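Rosville hallway relight, thread time. I've been putting this off since February and now it's finished I can't stop walking up and down with the switch in my hand!

1/ The old setup was nine recessed cans with wide flood lamps. Plenty of light, all of it in the wrong place. The floor was blazing and the walls looked like a parking garage.

2/ So I pulled the lamps and went to linear wall washers from Ridska, tucked in a shallow slot along one side of the ceiling. The lens is the fun part — it throws light sideways in an uneven shape, so the top of the wall doesn't burn out while the bottom stays dim.

3/ Output on the run I picked is 1,945 lumens at full. That sounded like a lot for a hallway. It would be if you pointed it straight down, but spread over a whole wall it's really gentle.

4/ Setback matters so much more than I expected. I taped a test piece to the ceiling at a few distances and ended up at 33 inches from the wall. Any closer and every bump in the drywall mud showed up like a mountain range. I do my own mudding, so there were bumps.

5/ Dimming! The Palomino driver has 256 steps and I was ready to roll my eyes at that, but the bottom end is so smooth. The last few steps used to be where my old lamps blinked and gave up. Now it slides down to a glow you can walk through at 3 a.m. without squinting.

6/ One thing to check before you order: whether your driver wants a minimum load. Mine does. I had a short leftover piece I wanted to run by itself in the closet and it would not behave until I wired it in with the main run.

7/ Color temp. I went back and forth between 2700K and 3000K for ages and bought a sample of each. On white paint I liked 3000K. Next to wood it was 2700K by a mile, and there's a lot of wood in this house, so 2700K won.
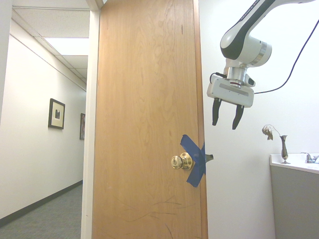 8/ Glare check. Sit down on the floor. I mean it, sit on the floor and look up, because kids and dogs live down there. I could see the bare diodes from one spot by the stairs, so I added the snap-in louver from Nundstead on that end only. It costs you a bit of light and I don't miss it.

9/ Things I'd do again: the slot, the samples, the louver. Things I'd change: I'd pull the control wire before closing up the ceiling (yes, I cut it open twice) and I'd buy one spare length while the batch was the same, so the whites match later on.

10/ Next up is the stair treads, low and very dim. Already have the channel cut — will post when the first one is lit!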